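Ninden Hand-Held Gripper, Build Kit
Designed by Zhenhua Jiang for the home builder and the shared workshop

The Ninden is a two-fingered gripper intended for soft goods such as sheets, towels and light clothing. It is supplied as a kit and may be assembled on an ordinary bench with hand tools. The black finger linkages attach to a white base, and all pivot screws remain accessible from the front.
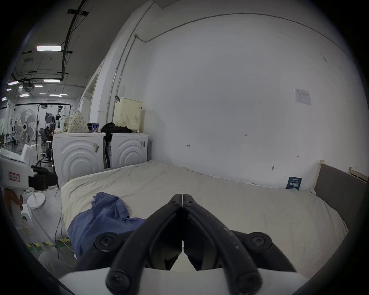 Builders are advised to complete 100 open-and-close cycles before handling any fabric. Pivot screws should then be checked and tightened evenly. A finger that drags at one end of its travel usually indicates a screw that has been set too tight.

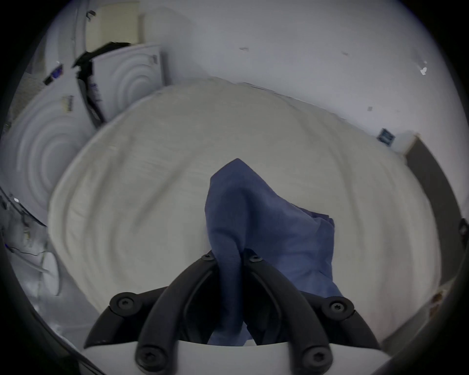
Blue cloth held between the fingertips.

The kit contains both finger assemblies, the base, a bag of screws and 3 spare tip pads. Printed instructions were prepared by Qianru Mao and revised on 20th July. Members of the Frade workshop may borrow an assembled unit for comparison during their build.

For larger pieces of fabric, two grippers may be used together, one at the corner and one along the near edge.
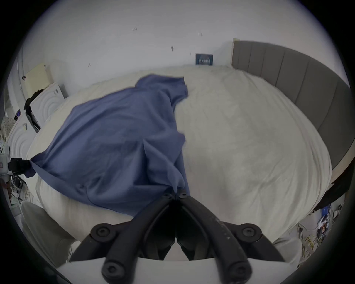
Two grippers on a blue sheet over a cream-white duvet.

Orders and requests for spare parts should be addressed to Gerardo Sebastian at the Frade front desk.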